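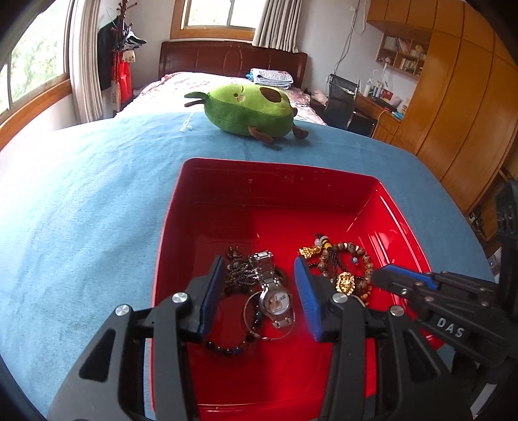 Two grippers at the jewelry tray during the open day at Torden.

I got to the Torden open day a little after ten on Friday, which meant I'd already missed the coffee but not Tineke Dekker. She was easy to find, talking a mile a minute with a hand-held gripper in each hand, and she passed me one before I'd even gotten my notebook out.

"Squeeze it slowly," she told me. "Everybody squeezes like they're picking up a brick!"

So of course I squeezed like I was picking up a brick. The fingers have blue pads on the inside and they close faster than you expect. My target was a silver wristwatch lying in a red tray with a bunch of bracelets and necklaces, and I went for the band and got a chain (sorry, Tineke).

She has been with the project, called Benano, for four years. Before that she fixed sewing machines at Visser, and she says the jobs have more in common than you'd think. "It's all thread tension, really. A necklace is just a thread that somebody made difficult."

I asked why jewelry. Why not blocks, or cups?

"We did cups," she said. "We did 800 cups! I don't want to see a cup again. Cups behave. A string of beads goes where it wants, and you have to decide which bead to grab while it's still moving."

Her own favorite piece in the tray is the little striped bee charm. Mine was the gold lion's head, which I did manage to pick up on my third try, and I may have cheered. A boy waiting behind me asked whether the avocado plush on the table was part of the test. "He's for later," said Tineke. "He's very easy. He's all middle."

The day's best time for sorting a tray was 41 seconds, set by a retired dentist, and Tineke wasn't surprised at all. "Steady wrists," she said. Her own best is 23, but she wouldn't do it again for me with people watching.

Torden plans another open day in March, with a table of kitchen things from Muvier. I asked if there would be cups.

"One," she said. "Maybe."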